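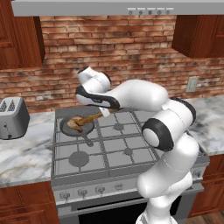
Range hood filters are sold on promises, and the Momier 200 comes with more of them than most. The box says "restaurant-grade capture." It says the mesh "renews itself" in the dishwasher. We stock it anyway, and we'd like you to know what you're buying before you do. A hood filter is a pad of aluminum mesh that grease sticks to. Brown a piece of chicken in a frying pan on a back burner and most of the spatter goes up under the hood, where even a cheap filter will get a decent share of it. Pull the same pan to a front burner and the share drops, whatever the box says.

Fit matters more than brand. Measure the old filter, frame included, and ignore the size printed on the hood's manual if the two disagree. Momier rounds its sizes up. Clillport, the other make we carry, rounds down and leaves a gap you can slide a quarter through. We have sent back nearly 400 Clillports over that gap and they still haven't fixed it.

About the dishwasher: it turns the aluminum dull gray. That does no harm, but it isn't "renewal" either. Hot water, dish soap and an old brush do the same job.
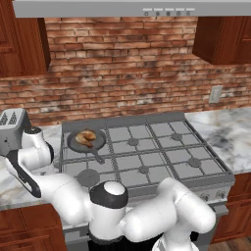

One buyer in Tostdale wrote to us that the filter was fine but the charcoal insert sold with it "did nothing for onions after the second week," and that she had gone back to opening a window. We believe her. The insert is thin. If your hood vents outdoors, skip it completely, as it only slows the air down.

Momier claims 4,000 hours of use per filter. We asked how that was tested and got a brochure. Replace it when the mesh is bent or the frame rattles.
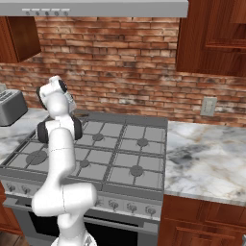 Will it fit a Maihi hood? Only the older ones with the two spring clips. The newer Maihi hoods use a slide rail, and the frame on this filter is too thick for it.

Item: Momier 200 mesh filter
Material: aluminum mesh, aluminum frame
Charcoal insert: sold separately, see above
Returns: unused only, 111 days
Page last checked: April 2023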